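Worktop care, part two: the veined surface

The old oiled beech worktop went in February. It had dark rings by the sink and a split at the back corner that no amount of filler would hold. I sold the sound length to a neighbour in Trotdale and kept the offcut as a bread board.

Choosing the new surface took longer than fitting it. The Ahmadpour showroom had 34 samples on the wall, most of them plain speckled greys that hide crumbs well and look the same from every direction. I wanted a pattern with a direction to it, and paid 752 for the piece, cutting included. 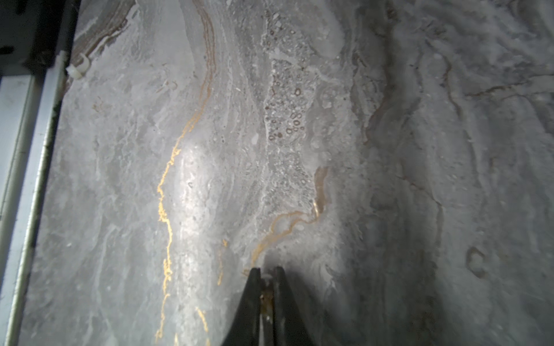 Midudport, Wed 21 October

The ground colour is a pale silvery grey and white, in wavy bands. One long gold vein wanders down it with small breaks and flecks along the way, and a shorter, fainter streak keeps it company. The amber-brown vein is a different matter – it curves, and from a standing position I keep taking it for spilt tea.

Cleaning is simple. I use warm water, a drop of washing-up liquid and a soft cloth, then a dry cloth straight after. Wiping along the bands seems to leave fewer smears than wiping across them, though I have only tried this in evening light. No vinegar, no lemon, no cream cleaner.

The polish shows fingerprints at a low angle. A lamp set eight inches above the surface picks up anything missed, and I now do a last check that way on Sundays.

Still to do: the sealant bead along the wall, and a decision on the Nodus trivets, which have rubber feet that may mark.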